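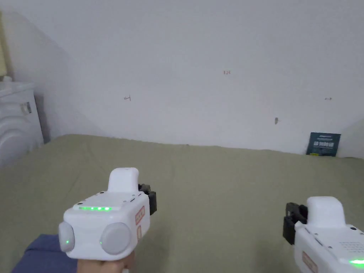
Folding laundry on the bed: does the sheet ever stay smooth?

Home Upkeep > Laundry and Linens
21 replies, 3263 views

tekle_yilma
Started Sun 12 October

Hello all, long-time reader, and I have finally worked up the nerve to start a thread! We do all our folding on the bed, mostly because the bed is the only big flat surface we have, and by the time we get through a load the sheet is a mess of wrinkles. I tug it flat, I fold two shirts, I lean over to reach a third and there it goes again. The mattress has a quilted side and the sheet seems to ride right up off it. Is this a matter of buying a better sheet, or should I be folding somewhere else entirely? My wife says I am the only person alive who worries about this, so please be gentle.

Tekle Yilma

marigold_porch
Oh, you are not alone, I promise! I had the very same trouble until I got a set of Okeler sheet straps, the kind that run under the corners. They're a nuisance to put on (lift the mattress with your knee and have somebody hold it, if you can) but mine have stayed put since February and I wouldn't go back. Also, try sitting down at the side to fold and see if you lean on the sheet less.

zaid.qudah
I'm going to disagree with the straps, with all respect to marigold. I bought them, and they popped off every time I sat down hard. What worked at our place was going up a size in depth. We have a Semaan fitted sheet now, very deep pockets, and I tuck the extra under by hand. I'd also say get the clothes off the bed! Sort into a basket first, then take out one piece at a time. If everything is dumped on the mattress you end up dragging it all across the sheet.

tekle_yilma
Thank you both, this is so kind. Zaid, I take your point about the basket, although ours tends to travel. Somebody sets it down wherever there is a space, clothes get piled underneath it, and then my lovely sorting system is finished for the day.
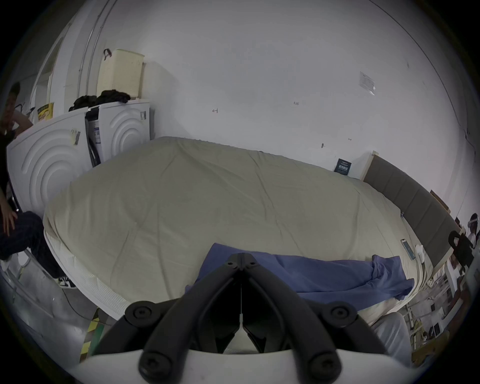 So you see I have two habits to break, the leaning and the piling. I did try going straight from the basket last night, one piece at a time, and I will admit it went faster, though I still had to stop and pull the sheet straight before bed. Does anybody keep a second basket only for dark things? I keep thinking that would stop the heap from forming in the first place.

marigold_porch
Yes, two baskets, always! Mine are both Travamside and they stack when they're empty. And phones off the bed while you fold, please, I once folded mine into a pillowcase and spent an hour looking for it.

zaid.qudah
Two baskets just means two heaps in my house, but good luck to you. I'd spend the money on the deeper sheet.

grandma_lou7
I've been folding on beds my whole life and I lay an old blanket over the top, fold on that, then lift the blanket away. The sheet underneath hardly moves.

tekle_yilma
A blanket! We have one in the closet doing nothing. I'll try it with the next load and let you know how it goes.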